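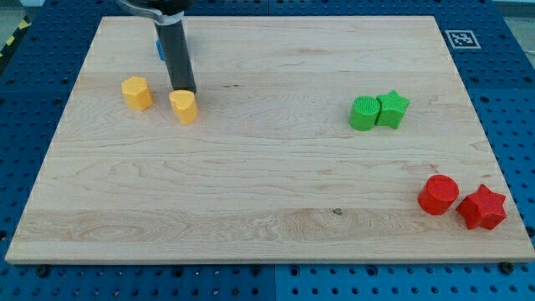
Cutting board feels rough again after every oil coat

tindton_kitchen
Posted November 18, 2018

Hello everybody. I have a question about finishing a maple cutting board. I bought it unfinished in October from a small shop in Lolville and sanded it by hand to 220 grit. Then I gave it 4 coats of mineral oil, with one night between coats. It feels smooth after the oil, but when I wash it, the surface becomes rough like a cat's tongue. Did I sand too little? Should I go to 400?

pegandplane
220 is enough. You did not raise the grain. Wipe the bare board with a wet cloth, let it dry completely, sand again lightly with the same 220, and repeat one time. After that you can oil.

mnguni_m
I disagree a little. Two times was not enough for my maple board, I needed three. Where the grain is wavy it stands up more than where it is straight. Also please use a sanding block. With the fingers only, you will make small valleys.

tindton_kitchen
Thank you both. But it already has oil inside. Can I still wet it, or do I have to remove the oil first?

pegandplane
You can still do it. The paper will clog faster, so change it often.

Eluned Harries
I would stop using plain mineral oil. I make my boards with oil and beeswax, 9 parts to 1, warmed in a jar in hot water. Plain oil washes out in a few weeks.

mnguni_m
Wax is nice for the look, but it does not solve his problem. The fibers will stand up under the wax also.

Eluned Harries
I did not say it solves it. I said it lasts longer, and on my own board it does.

ilero_wood
What about walnut oil? It hardens, mineral oil never does. I waited 14 days before I used mine.

pegandplane
Not for me, we have a nut allergy in the house. Ask your guests before you choose that one.

tindton_kitchen
I wet and sanded it two times and washed it this morning. It is much better, only one area near a knot is still a little rough. I will do a third round there and then try the wax. Eluned, do you measure the 9 to 1 by weight or by volume?

Eluned Harries
By weight.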